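The Wednesday Bus to Lilton

My grandmother never learned to drive, and she never saw why this should be anybody's business but her own. There was a bus. It left from outside the hardware store in Flitico at eight in the morning, it went over the hill and along the river to Lilton, and in the afternoon it came back again, and between those two rides a woman could get done everything she needed to get done in a week. She'd been taking it every Wednesday since before my mother was born, and the summer I was nine, when my parents were busy moving us from one apartment to another and I was mostly in the way of the boxes, she took me along with her.

I should say that it was forty minutes each way if the bridge wasn't up, and that my grandmother sat in the same seat every time, the second one behind the driver, on the river side. She had her brown purse, her shopping bag folded flat inside the purse, and a second shopping bag folded flat inside the first. She wore her good shoes. I wore my sneakers, and was looked at for it, but she let it go.

"You'll want the window," she said, the first Wednesday, and she moved over and gave it to me. I didn't understand then what a thing that was. I thought all grown people gave up the window to children as a matter of course, the way they gave you the last pancake.

In Lilton we always went the same way around. First the post office, where she mailed a letter to her sister in Ludska, and then the fabric store, where she touched everything and bought thread. Then we went to the bank, which was cool and dim and had a dish of butterscotch on the counter, and after the bank we had our lunch on the bench by the fountain with our backs to the courthouse. She had something against the courthouse. I asked my mother about it years later and she only laughed and said that it was a long story and had a fence in it.

And last of all, when the shadows had moved off the bench and it was nearly time for the bus, we went to Obeidat's.

It was a bakery, though it sold a little of everything - lamp oil, school notebooks, olives out of a barrel. The baker was a tall man with flour in his eyebrows and a very quiet voice, so that you had to lean in over the counter to hear him, and when you leaned in you got the full smell of the bread, and I've wondered since whether he did it on purpose. My grandmother bought eight rolls, always. Four went home in the bag for supper and two were for the lady across the hall, and the other two we ate on the bus, one each, with nothing on them, while they were still warm enough to fog up the paper.

I have eaten a good deal of bread in my life, some of it in places with cloth napkins, and I'm not going to try to tell you what those rolls were like. They were small. They had a shine on top. You pulled one open and the steam came up into your face, and my grandmother would shut her eyes for a second, right there behind the driver, and then open them and tell me to mind my crumbs.

It was on the fourth or fifth of those Wednesdays, in July, that we missed the bus.

It was my fault. There was a cat in the alley beside Obeidat's, a gray one with half a tail, and she had kittens under the back steps, and while my grandmother was leaning over the counter to hear what the baker was saying I went out to have a look. I only meant to look. But one of the kittens came right out to me and climbed up onto my sneaker and sat there, and I ask you what a person is supposed to do about that. By the time my grandmother found me the bus had gone past the end of the alley, and we both stood there and watched the back of it get small.

I waited to be scolded. She stood there in her good shoes with the bag of rolls against her chest, and she looked down the road, and she looked at the kitten, and then she said, "Well," in a voice I'd never heard her use before. It was almost a young voice. "Well, I suppose that's that."

There wasn't another one until evening. My grandmother used the telephone in the bakery to call the lady across the hall, who would worry, and then she came out and stood in the street as though somebody had handed it to her and she wasn't sure where to set it down. I don't believe she had been in Lilton at that hour in thirty years of going there. The stores were pulling their awnings in. Men were coming out of the mill with their lunch pails, and a girl was roller-skating around and around the fountain, and from an upstairs window there was a radio playing something slow with a lot of clarinet in it.

"Are you hungry?" she asked me.

I was always hungry, and so we ate our rolls. Then we walked down to the river, which we had only ever seen from the bus, and it turned out to have a path along it and a set of stone steps going down into the water. She sat on the top step. After a while she took off her shoes. After another while she rolled down her stockings, tucked them one into each shoe, and went down three steps and stood in the river up to her ankles, holding her skirt in one hand and the banister in the other, and she didn't say a word for so long that I got worried and came down and stood next to her.

"Your grandfather asked me to marry him off these steps," she said. "In a boat. He dropped an oar." 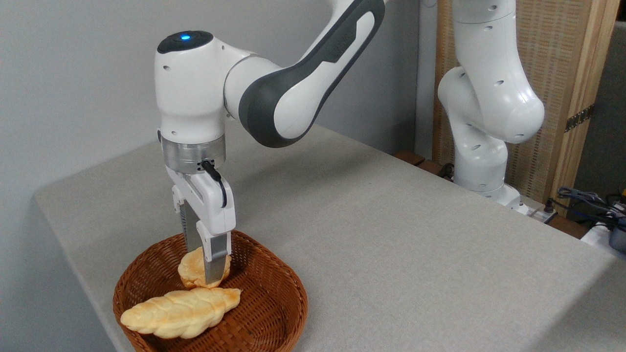 A golden roll and the round wicker basket.

I had never met my grandfather, who died before I was born, and in my mind he was a photograph on top of a dresser, very stern, with a collar. It had never once come to me that he might have been a person who dropped things. I asked if they got the oar back and she said no, they went in circles till a man came out from the mill and threw them a rope, and by that time she'd had to say yes, just to have something to talk about.

Then she laughed, and I laughed because she did, and we stood there with our feet in the cold water and ate the two rolls that belonged to the lady across the hall.

"We'll have to tell her something," I said. I was a worrier, even then.

"We'll tell her there were only six," said my grandmother, who to my certain knowledge had never told a lie in her life, and who went to early church, and who had once walked back to the fabric store in the rain over a nickel.

The evening bus was nearly empty. It had its inside lights on, yellow ones, and the driver was a different driver, and somebody had already taken the seat behind him, so we sat all the way in the back where the engine was and it shook our teeth. She gave me the window again. It was too dark to see much more than ourselves in it. Somewhere after the bridge I felt her head come down against the top of mine, and I held as still as I could, the way you do with a bird, all the way to the hardware store.

She told the lady across the hall the truth, of course. She had her hand up to knock and was telling it before the door was open. The lady across the hall said she'd never cared for them all that much anyhow, they were a little sweet for her, and she'd only gone on taking them so as not to hurt anyone's feelings, and the two of them looked at each other over my head, and then my grandmother had to come in and sit down, she was laughing so hard, and coffee got made, though it was past nine, and I was given some with a great deal of milk.

We went on taking the Wednesday bus till school started. She still bought eight. I don't know who the extra two were for after that, but we were generally early to the river and they were generally gone by the time we got home.

The bus doesn't run anymore. I drove over the hill last spring with my own daughter in the back seat, who is seven and gets carsick, and we had to stop twice. The hardware store sells phones now. But the steps are still there at Lilton, and the banister too, painted green, and Obeidat's has moved to the corner and has tables outside. There was a young woman behind the counter with a perfectly ordinary voice. I leaned in anyway, out of habit, and asked for eight.

"That's a lot for two people," my daughter said.

I told her we'd see. She had the bag in her lap before we reached the path, and she'd gotten one open, and I could see her deciding whether to be polite and wait for me. I was slow that day on account of my shoes, which were new, and the buckle was stiff, and I had to sit down on the top step to get it undone.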